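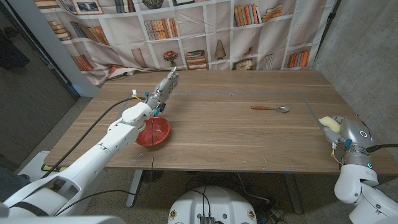

The red bowl and the spoon, with one of the sponges over on the right.

Landley Everyday Table Set: bowl, spoon and sponges
Reviewed by Lajos Halász
Apr 27, 2021

I have never understood the appeal of buying a bowl, a spoon and a packet of sponges in the same box. They wear out at different speeds, they live in different parts of the kitchen, and whoever picks the colours is never the person who has to look at them. Landley has been selling this bundle since February and the shop blurb calls it "everything a light meal needs", which made me want to dislike it before I'd cut the tape.

I've used it for five weeks. Breakfast most days, soup when the weather turned, and a fair bit of washing up.

The bowl

Red plastic, round, on the shallow side. It has a glossy inside that catches the light and looks pretty smart on a plain wood table, I'll give it that. The gloss is also the first thing I'd complain about. By the second week mine had fine scratches in the bottom, and I hadn't been anywhere near it with a knife. You see them most when the bowl is dry and you're standing under a window.

Shallow is fine for cereal if you're a modest eater. For soup it's a nuisance. You fill it to a sensible level, walk to the table, and some of it arrives on your thumb. The old Kerekes bowl I've had for years is deeper and narrower and I went back to it for anything runny without really deciding to.

The leaflet says not to microwave it past 90 seconds. I kept to that, and porridge came out lukewarm at the edges and cold in the centre. Stir, go again, wait. A ceramic bowl would have sorted it in one go.

It doesn't stain as badly as I expected. Tomato left a faint ring that was gone after two washes. Curry I didn't risk.

The spoon

Best thing in the box, and I say so grudgingly. The handle is an orange-red that doesn't quite match the bowl, near enough that you wonder whether it was meant to. If you care about that sort of thing it will bother you every morning. The business end is metal and it's a decent size for soup, a bit large for yogurt.

My worry with coloured handles is always the join. I had a Jovov spoon that let water in there and dribbled it back out on the bench for the rest of its life. So far this one hasn't. Landley claims the join is good for 1000 dishwasher cycles. I don't know who has ever checked a claim like that at home, and I'm not going to be the first. Ask me again in a couple of years.

The sponges

You get 3, in a pale yellow that shows everything. They're soft, they squash down well to get into the curve of the bowl, and they have no scouring side at all. Baked-on oats just laugh at them. The first one started to smell inside a fortnight, even squeezed out and stood on its edge. Sullow sponges cost less and last me longer, and they come in a dark green that hides its sins.

I'd have taken a second spoon in place of the lot.

Is it worth it?

At full price, no. You're paying for a spoon you'd like, a bowl you'd put up with and sponges you could pick up at any supermarket. On sale, for a student flat or a caravan, maybe. It's light, it stacks away to nothing, and a dropped bowl bounces (tested once, by accident, on tile).

Landley does sell the spoon separately, but only in grey the last time I looked. If they bring out the orange-red one I'd buy two more and leave the box on the shelf.

Pros: good spoon, light bowl, tomato washes out
Cons: scratches early, too shallow for soup, sponges are poor, colours nearly match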